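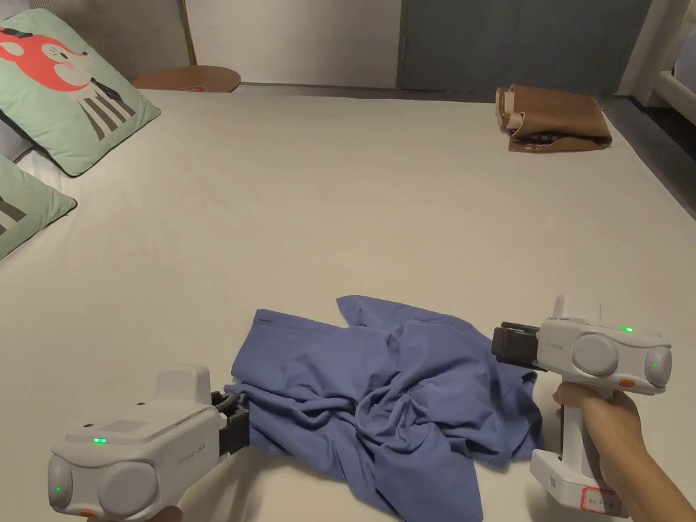 Par de pinças manuais Skamach 703

Conjunto de duas pinças de mão para recolha de demonstrações em tarefas domésticas: dobrar roupa, fazer camas, arrumar. Vendido aos pares, esquerda e direita, com mala de transporte e carregador duplo.

Preço: 2,000 EUR por par, IVA não incluído. Encomendas a partir de 20 pares têm preço sob consulta.
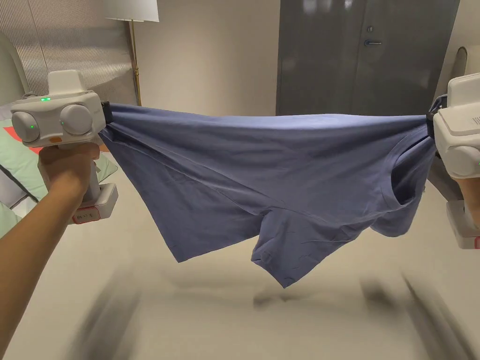 Para tecidos leves, como T-shirts e fronhas, recomendamos os dedos de série. Os dedos largos vendem-se em separado, a 100 EUR o jogo, e servem também no modelo anterior.

Ao planear o orçamento, conte com um par por operador e um de reserva por local. O software de gravação Sendemora é licenciado à parte - a licença é anual e por posto.

Assistência e peças: Frerichs, armazém de Flellham. Os pedidos recebidos até às 15h seguem no próprio dia. Próxima entrega de stock em novembro.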